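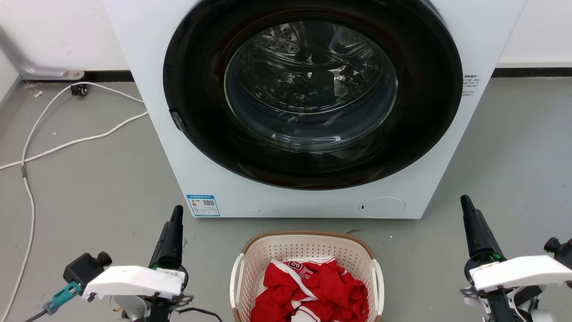
Week 5 handout: notes on the Zevcombe visit
Marleny Arboleda, 27/01/2025

Most of you came back impressed. Good, but a demo is a sales pitch, and I want you to read it like one. The task at the Zevcombe open day was laundry: two arms, a basket, a front loader. The clothes were picked by the host. So was the basket, and so was its spot on the floor.

What we were told
The Drelimness team said their system had trained on 3,749 recorded runs. I asked how many were thrown out first. They said they would get back to me. I also asked for the success rate on clothes it had never handled and got a story about towels.

What to look for
Who set up the room, and who resets it between tries? Is anyone holding a remote? How long does one garment take? A single jersey in a basket is a much easier problem than a tangled load with a fitted sheet in it. "It works" should come with a number of tries and a list of failures. If you saw 5 good runs, you know very little about the next 1,000.

For next class
Read the Fankhauser chapter on staged demos, pages 1 to 21. Write one page on a claim you heard at Zevcombe and the test you would need before believing it. Please don't hand in the brochure in your own words. I got several of those in August.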